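How to sort a mixed box of small bits

Filed under: Desk and table, 2024-11-21

Small things pile up in one box – toy blocks, little cartons, sticks, odd cubes – and after a month or two the box is full and you can't find anything in it.

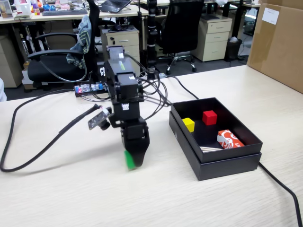 You will need a clear table, one open box with fairly low sides and a few lidded tubs. I use the Wemier ones, 80 mm deep. Anything deeper and the small pieces vanish under the large ones.

1. Tip everything out at one end of the table. Keep the other end free for the box.

2. Pull out the blocks and cubes first. They are easy to spot by colour and they take up the most room.

3. Lay thin sticks flat along one wall of the box, all pointing the same way. If they cross, other pieces get caught under them.

4. Stand cartons in a corner. Check they are closed, and tape any loose flaps.

5. Put the cubes in last, with a gap between them so you can get your fingers in.

Allow 10 minutes for a box the size of a shoebox. A Kandau drawer took me much longer, mostly on step 2.

If the box won't close, don't press the lid down. Take out the cartons and give them their own tub – the sticks can stay where they are.

Next: labelling the tubs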